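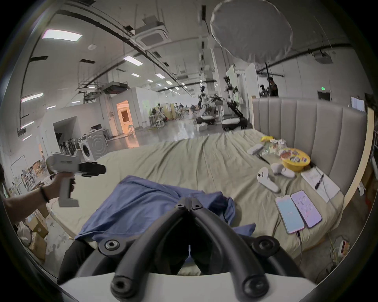

August, 6:40 in the morning

Slept badly again. The heat sat in the upstairs rooms until past midnight and the fan only pushed it from one wall to the other. Got up at 5 and made coffee and drank it on the back step with the door propped open to let the cool in.

The river is low. From the step I can see the stones below the Miltside bridge that usually only show in September. There was a heron standing on the flat one and it stayed there the whole time I had my coffee. The water smells a little, like a fish tank that needs cleaning, but only when the wind comes from that side.

Kettle was off her food yesterday and ate this morning, half a bowl and then the other half when she thought I had gone in. She is an old dog and I worry about her in this weather. I put a wet towel down on the kitchen tile and she walked around it and lay on the bare floor next to it. Short walk only, up to the mailbox and back, before the sun got over the roofs. She stopped twice to look at the same hedge.

The tomatoes are coming in faster than I can eat them. Picked a full colander last night and left the split ones for the compost. The plants nearest the fence have gone yellow at the bottom and I think I let them get too dry in July and then overdid it. I cut the worst leaves off. The beans are finished. I should pull them and put in something for fall, but the ground is like brick and I don't want to dig until it rains.

Sauce today, then. I want to do two batches and freeze them flat. Last year I left the skins on and regretted it all winter, picking little rolled-up bits out of the pasta. So a big pot of water first, then the ice, then peeling at the table with the radio on. I am out of onions and low on salt. There is half a head of garlic going green in the middle.

The letter from Herico came about the water heater. They can send a person in three weeks, between noon and the end of the day, and would I please confirm. I called and sat on hold through the same song over and over and then got cut off. Will try again after lunch. It still heats, it just bangs when it starts up, and the dog leaves the room.

Read more of the book about the salt road last night, the part where they cross to Ondinov in winter and lose the mules. It is slow going but I like it. The maps are too small. I keep turning back to the one at the front and can't find half the villages he talks about, and then he calls the same river by a different name in the next chapter.

Things I keep putting off: the gutter over the side door, the library card, the two shirts that need buttons. I did find the button tin. It was behind the flour.

Clouds building in the west now, the tall kind. They built up yesterday too and went around us. I'm bringing the cushions in anyway and leaving the buckets out under the downspout.

7:15. Store opens at eight. Onions, salt, freezer bags, dog food.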